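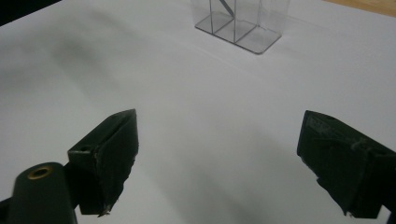

One reader wrote in to say that washing-up liquid had turned her acrylic drawer dividers cloudy within a month, and asked whether the haze could be polished out. In most cases the liquid is blameless. The cloth or sponge does the damage. Scouring pads, kitchen paper and old tea towels all carry enough grit to leave fine scratches, and a large number of fine scratches looks the same as haze.

Cleaning clear acrylic and other clear plastics

Identify the plastic first. Cast and extruded acrylic, polystyrene and polycarbonate are all sold as "clear plastic" and behave differently with solvents. Polystyrene is the cheapest and the most brittle, and gives a tinny rattle when tapped. If the maker does not say which it is, treat the item as polystyrene.

Routine washing

Blow or rinse off loose dust before anything touches the surface. Wash in lukewarm water, no hotter than 40 degrees, with a few drops of plain washing-up liquid. Use a soft microfibre cloth kept for plastics only. Rinse in clean water and blot dry. In hard water areas a final rinse in filtered water prevents spotting.

Narrow compartments are the usual difficulty. A cloth pushed down with a ruler reaches the floor but drags whatever is in the corner across it. A small soft artist's brush, wetted with the same soapy water, lifts dirt from the joints without pressure. Work from the top down and rinse the brush often. Check that the ferrule does not rub against the panel.

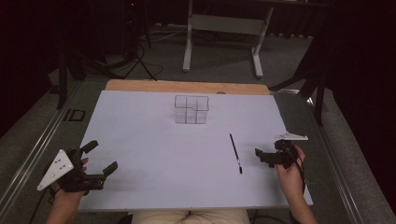 Clear divided box and fine brush on a white board.

What to avoid

Window sprays containing ammonia. Acetone and nail varnish remover, which dissolve acrylic and polystyrene on contact. Surgical spirit, particularly near glued joints or cut edges, where it can cause crazing: a network of small cracks that may not appear until the next day. Dishwashers, including the cool cycle. Cream cleaners of any kind.

Sticky labels

Warm the label with a hairdryer on its lowest setting, held well back, and peel at a shallow angle. Remove residue with a little vegetable oil left on for 11 minutes, then wash as above. Citrus label removers are not safe on polystyrene.

Light scratches

A scratch that cannot be felt with a fingernail will usually respond to plastic polish. We used Cundik paste on the test pieces; Prokelau 662 gave the same finish but took longer. Apply with a damp cloth in small circles, wipe off before it dries, and repeat. Deeper scratches need wet abrasive paper in successive grades before polishing, and on a thin box the work is seldom worth the cost of a new one.

Static

Dry rubbing charges the surface and draws dust back at once. Blot, and leave the item to air dry. One drop of fabric conditioner in 100 ml of water, wiped on thinly and left, reduces the effect for a week or two. Do not use this on anything that holds food.

See also: Removing limescale from shower screens; Storing small brushes.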